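Features | Robotics | Labs | Back Issues | Subscribe

The Glove That Teaches the Gripper

By Barbara Urbańczyk

Wiping a table is dull work, and the group at Dranach has spent most of a year on it. Their question is narrow. If you want a robot to learn a two-handed chore like spraying and wiping, is it enough to record a person's hand, or do you need to see the job from the hand as well?

The project is called Wonero. A person puts on a sensor glove with a marker block strapped to the back of the hand and does the chore. A fixed camera tracks the marker, which gives the position of the hand in the room. The glove gives the bend of the fingers. A second camera, carried on a hand-held gripper, gives a close and very wide view of the same objects.

"The marker tells you where the wrist went," says Issa Haddadin, who wrote the tracking code. "It tells you nothing about the trigger."

The trigger is the hard part. A spray bottle has to be held and squeezed at the same time, with different fingers doing different jobs. Earlier versions of the model learned to carry the bottle well and then closed the whole hand at once.
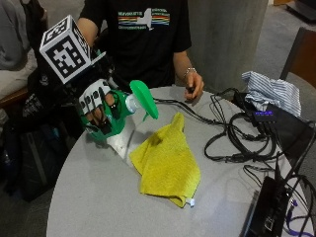
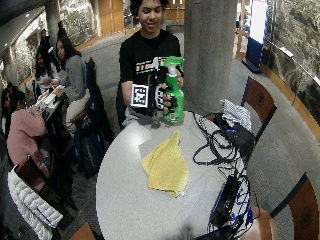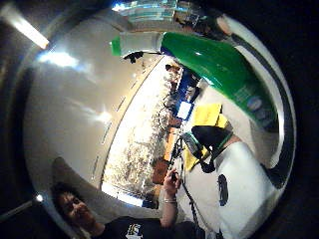
What the numbers say

The team trained on 1039 recordings of table cleaning, made by nine people. One model got the glove and the fixed camera. The other got those plus the gripper view. Both were then run on a robot arm with a bottle and a cloth.

The first model failed mostly at the handover between spraying and wiping. It reached for the cloth too high and closed on air. The second made that mistake far less often, and Randa Chamoun, who ran the trials, puts it down to the close view of the cloth. Cloth has no fixed shape, so knowing where it was a moment ago helps very little.

Neither model was good at deciding when to stop. Both kept wiping after the table was clean.

Fouad Nimri, an engineer at Noletley who has read the paper, thinks the result is sound but small. "It's two objects and one kind of table," he says. "I'd like to see it with a mop."

Chamoun agrees on that point. The next set will cover five chores, and the recording software, Gape, is being rewritten so that lining up the cameras takes less time. She expects to start in February.

Comments

tibor balogh: Does the marker still track when the wrist turns over? We lost ours constantly with a flat one.

gluegun_pete: My kids could use the model that doesn't stop wiping.

R. Oakes: Would have liked a chart of the two models side by side. Good read otherwise.

Previous | Next | Back to Features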